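Notes from the Arm Room: Dish Stacking at Celtcombe

The dish stacking set is now the main job in the Celtcombe lab, and will stay that way through July. Several people in the other groups have asked what the work consists of, so this month's item covers how the examples are gathered, what we keep, and what we have changed since spring.

What we are collecting

The Ninora project needs a policy that can tidy a table of mixed dishes: find a bowl, pick it up by the rim, carry it, and set it inside a larger one. We teach it by showing it. An operator steers the arm through the whole task while the cameras and the joint readings are logged together. One run from start to finish is an episode. The target for this round is 60 clean episodes per layout, and a layout means a fixed list of dishes with their positions shuffled before every run.

We picked dishes because they are harder than the blocks we used last year. A block can be grabbed from any side. A bowl has a thin rim, it tips if the finger comes down at a bad angle, and once it is in a stack the next bowl has to go in close to level or it rides up on one side. The model has to see enough of these small corrections to learn them, and operators make them without thinking, so the only way to get them is to record a lot of ordinary runs.

A run in progress

All the dishes are brightly colored. The colors make it easier for the people labeling the data to say which dish is which, and the green cloth gives us a plain background with little glare. The operator works through the dishes in any order that makes sense for their sizes. We used to prescribe an order. The first model trained on that data would wait for the orange bowl even when it was not on the table, so we dropped the rule.

The hardest moment is the one where the gripper is down at the rim of the innermost bowl. From the head camera the arm can hide part of the table, and the operator has to remember what is behind it. The model has the same problem. We leave those views in the set on purpose, with the arm in the way, so that it learns to work with a partly hidden table.

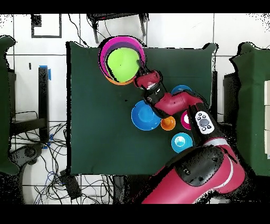

What counts as a good episode

An episode is kept if every dish on the list ends up where the task sheet says and the arm returns to its rest pose. A bowl that sits a little off-center in the stack is fine. A missed grasp followed by a second try is also fine, and we want more of those, because a set made only of perfect grasps gives the model nothing to go on when it misses.

An episode is thrown out if a dish leaves the table, if somebody reaches in by hand, or if one of the camera streams drops. Last month we recorded 81 episodes on the second layout and rejected 20 of them. Most of the rejects were dropped streams. The cause was a worn connector, which has been replaced, and we expect the number to come down.

Please write the reason for every rejected run in the log. "Bad" is not a reason. If the stream dropped, say which camera. If a bowl rolled off, say which bowl and where the arm was going at the time.

Changes to the setup

Operators now change over after 20 episodes. We looked back through the spring recordings and the late ones in each sitting were slower, with more pauses in mid-air, and the model had picked up the pauses.

The shuffle is now done from a printed card. Left to themselves, people put the large dishes in the middle and the small ones near the front. The cards put dishes close to the arm and out at the far edge too.

The cloth should be pulled flat before the first run. A fold under a plate changes its height enough to spoil a grasp.

Labeling

Fung has been updated and now splits each episode into grasp, carry, place and release on its own. The splits still need to be checked by a person. It is good at finding the release and poor at finding the start of a carry, particularly when the gripper lifts a bowl straight out of a stack. Allow two minutes per episode for checking.

What comes next

When both layouts are complete, the data goes to Mosau for training, and the trained model comes back here to be tried on the same table. After that we will add dishes it has not been shown, starting with a deeper bowl and a plate with no rim. Operator slots for the next round are on the sheet by the lab door, mornings from 9 and afternoons from 1. New operators need one practice sitting first, and those runs are not counted toward the set.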